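Section 4. Fitting the expansion card and the memory

The Praltside sheet that comes with the parts kit says this section takes two minutes. Allow 30, and more if the chassis has been apart before.

Before you start

Unplug the power cord at the wall. Some guides tell you to leave it plugged in "for grounding." We don't recommend it. Touch bare metal on the chassis before you handle a card or a module, and again whenever you come back to the bench.

4.1 Expansion card

1. Lay the chassis on its side with the open side up.
2. Find the slot that matches the card. The colors are a help on one board and useless on the next, so go by the length of the slot and the position of the key.
3. Hold the card upright by its edges and bring it in over the board. Keep your fingers off the contacts.

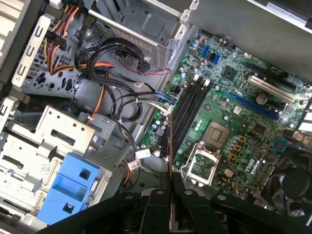

Fig. 4-1. Card held edge-on over the motherboard. Memory slots and processor socket still empty.

4. Line up the whole contact edge before pressing. Push straight down, evenly at both ends.
5. Look along the top of the card. If one end sits higher, take it out and start again. Don't trust the bracket screw to pull it level, whatever the sheet says.

CAUTION: With no processor fitted, the contacts in the socket are exposed. Keep tools, sleeves and loose screws away from them. Isik sells a "bent pin rescue kit" for these. We tried it on two scrap boards and wouldn't count on it.

4.2 Memory

Practice on the gray bench panel first. Its fixtures take the same parts, and a mistake there costs a lot less than one on a live board.

1. Check the type printed on the module against the board's manual. "Universal" on a package means very little.
2. Find the notch in the row of contacts and match it to the key in the slot.
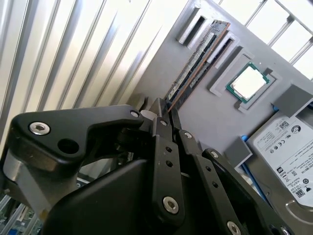

3. On the board, open the latches. Set the module in the slot and press down on both ends until the latches close on it.
4. Tug lightly. A seated module doesn't move.

NOTE: The click is not proof. Leonidas Liapis checked returned boards for us in September and found modules that had clicked at one end only. Look at both.

NOTE: Contact cleaner is optional. The Aninberg leaflet promises 100 percent better contact, and we have yet to see how they measured it. If the contacts look clean, leave them alone.

If the machine gives error 119 at first power-up, switch off, unplug, and repeat 4.2 from step 3 before you order new memory.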